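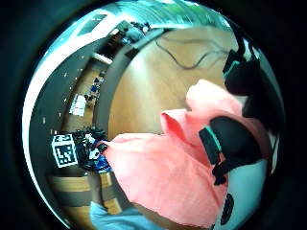

Pink cloth on the wooden tabletop, gloved hand at right.

From: Hedvig Aasen
To: stutine-collect list
Subject: Re: [stutine-collect] towel episodes, what counts as one
February 12, 2021

> Are we still cutting an episode when the cloth is let go, or when
> the hand leaves the view? The Clirnmont notes say one thing and the
> sheet says the other. I have 148 towel episodes labeled the first
> way and would like to not do them again.

Keep your 148. The sheet is right and the Clirnmont notes are old. An episode ends when the cloth is let go. If the hand stays in view afterward, trim it.

Two other points from going through the October batch.

Crumpled starts are still short. Most people lay the towel out flat before they begin, and then the policy only ever sees flat towels. Drop it from above the table and start from whatever shape you get. Please do 10 in a row like that before changing towels.

Keep the marker upright and leave it where it is for the whole session. If it gets bumped, stop and start a new session number.

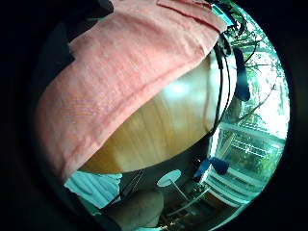

Page last changed: October, by gornosa-admin

The towel over the curved wood is the other case we want. Label those "drape", not "fold", even when there is a doubled edge near the top. Glare on the wood is fine, and so is a bright window. Leave those episodes in. The loader from Mac an tSaoi drops anything where the cloth is out of view for more than 2 seconds, so you don't have to look for those by hand.

The target is 1000 episodes for cloth before we go on to anything else. Send questions to the list and not to me alone.

Hedvig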